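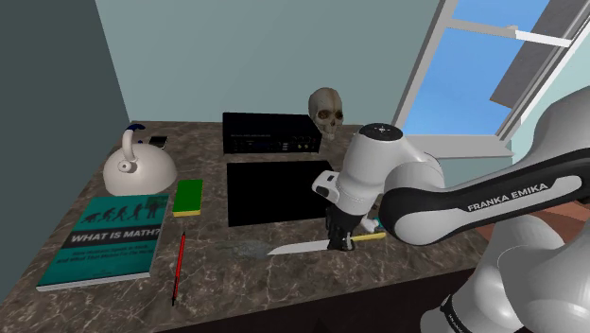 *A simulated Franka Emika arm holds a kitchen knife low over a cluttered counter.*

The question put to our institute most often is whether a machine can be trusted with the chores of an ordinary kitchen. Our answer this October remains a qualified no, and the reasons deserve a fair hearing.

Progress in simulation has been considerable. The Prellau program, directed by Marion Gunn, ran 3,696 trials of simple counter tasks on rendered kitchens and recorded 3,608 as complete. Those figures have been quoted widely, often without the second half of the report. When 176 of the same tasks were repeated with a physical arm in a furnished flat, 19 had to be stopped by the operator.

A household cannot accept that rate, least of all where blades are concerned. Putting a knife away asks little of a person. A machine must find the handle, judge its grip, and clear the kettle, the sponge and whatever book has been left out – and it must do so again tomorrow, when everything has moved.

Rainer Eichhorn has argued that homes should be arranged to suit the machines, as factories were. We respectfully disagree. A shop floor is laid out for one purpose, and its workers are trained to keep clear. A family is entitled to leave a pencil on the counter.

We therefore recommend that public funds support longer trials in lived-in homes, and that every stopped attempt be published alongside the completed ones. Manufacturers who wish to sell a kitchen assistant should be asked to meet that standard before the first unit is delivered.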